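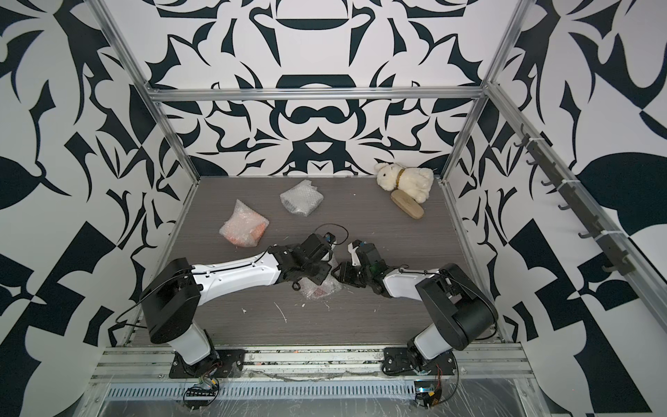 Yupin Chuensuk
Ticket opened 8/22/23
Subject: Red flowered dishes arriving chipped, wrapping to be changed
Status: open

Good morning,

I am writing on behalf of the packing room at Panyasiri. We send painted ceramic dishes to the shop Prutemer, and in the last delivery 11 pieces came with damage. All of them are from the red series with the flowers. The white series travelled in the same cartons and had no damage at all.

What the shop reported:

Bowls: small chips on the dark brown line of the rim, always on one side only.
Plates: no chips, but fine scratches in the red glaze near the middle.

What I checked already:

1. The cartons. They are the same Groltar double-wall cartons as before. The corners were not crushed, so I don't think they were dropped.
2. The tape. It held on every parcel. One parcel had the tape directly on the glaze and it left a sticky line. I cleaned it with warm water and a little dish soap, and the line went away.
3. The bubble wrap. We had a new roll from Cistireo in August, 400 mm wide. The old roll was wider. I believe the problem starts here, because we continued to fold in the old way with a sheet which is now too narrow.

First test. I wrapped a bowl as we normally do: bowl in the middle, two sides folded in, then rolled. When I opened it again, the wrap had slipped down from the rim on one side and a part of the brown line was lying bare. This matches the chips very well. For the second try I turned the sheet so that the corner points to me, and I laid the bowl on its side before rolling. The rim was then covered by two layers everywhere. It takes a little more material, but I can accept this.

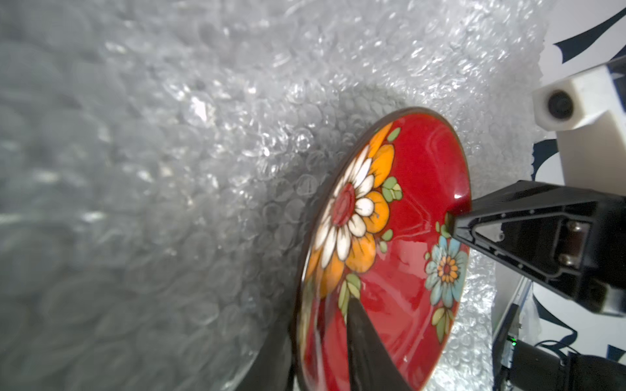

Reply from Prutemer, goods in: Thank you for the explanation, it agrees with what we see. The chips are on the side where the wrap was open. Could you also put something inside the bowls? When we unpack them they are stacked one in the other, and the upper one can move. For the plates we have no idea, the wrap looked fine to us.

Yupin Chuensuk:
Thank you for the quick answer. Yes, the bowls will get a crumpled piece of wrap inside, and I will not stack more than 2 together. I have written this on the packing sheet by the table.

About the plates I have looked further. My first thought was that the bubbles themselves made the scratches, so I rubbed a piece of the new wrap hard on a second-choice plate. I could not see any mark under the lamp. Then I ran my finger under the foot of another plate and found it rough, like fine sandpaper. The plates were packed in piles of 8 with a single layer between them, and in the middle of the pile many bubbles were flat when we got one carton back. So the foot of one plate was sitting almost on the glaze of the next one.

What I changed for the plates:

The foot is smoothed with a wet stone and wiped dry before packing.
Each plate lies on the open sheet, and the free side is folded over the painted face — bubbles to the outside, flat side to the glaze.
The finished parcels stand upright in the carton, like books on a shelf. Before, we laid them flat.

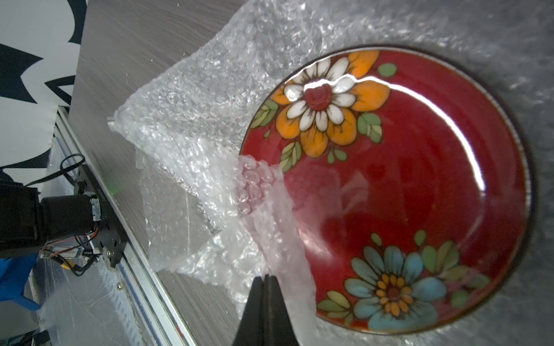

The fold over the face must reach past the middle of the plate, otherwise it opens again when you turn the parcel to close it. With the narrow roll this is just possible for the dinner plate. For the big serving plate it is too short, and there I use two sheets laid crosswise. Please do not use tape to make the sheet longer, the seam comes open in the carton.

Still to do:

Ask Cistireo if the wider roll can be had again.
Send a trial carton to Prutemer with both bowls and plates, wrapped in the new way.
Shake test with the serving plate. I have not done this yet — all the big ones are still at the kiln.

I leave the ticket open until the trial carton is unpacked. Please write here which pieces are damaged, if any, and on which side, and keep the wrap as it was.

Kind regards,
Yupin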